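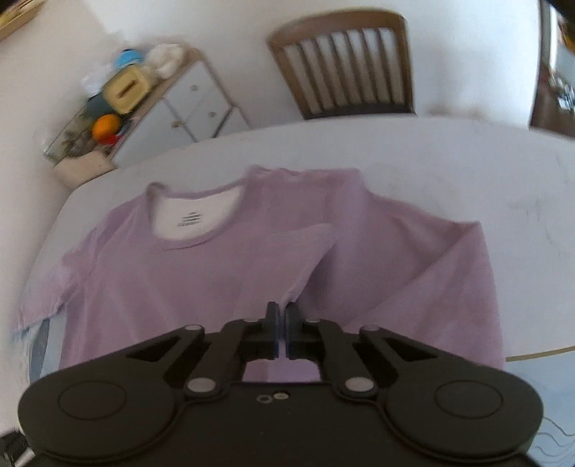
Does purple dye really come from snails?
Some of it did, long ago. Most purple clothes sold now get their colour from dyes made in factories.

You may have read that only emperors were allowed to wear purple. Be a bit careful with that one. The rules changed from ruler to ruler, and plenty of them were about one very costly kind of purple, made from sea snails. Cheaper purples could be made from plants and lichens, and people who weren't emperors wore those.

How many snails did it take? Books give all sorts of numbers. I have seen 1,000 and I have seen far bigger ones, often with no word on who did the counting or how much cloth was dyed. When a book gives you a number like that, ask where it came from.

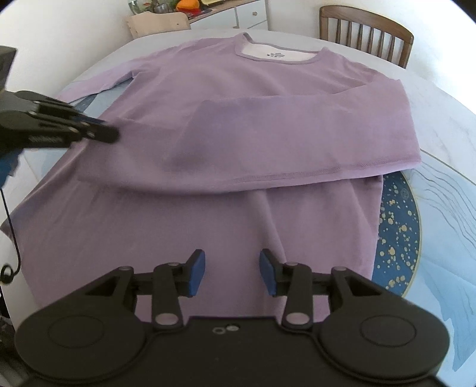

Then there is the story of the dog. It bit a snail on the beach, its mouth turned purple, and so the dye was discovered. It's a very old story, but being old doesn't make it true. Carmela Palumbo, who teaches dyeing, tells it to her classes and then asks them who could have seen it happen.

One story does have good evidence. In 1856 a teenager in London was trying to make a medicine and got a purple dye by accident. He wrote about it himself, and samples of his dye still exist.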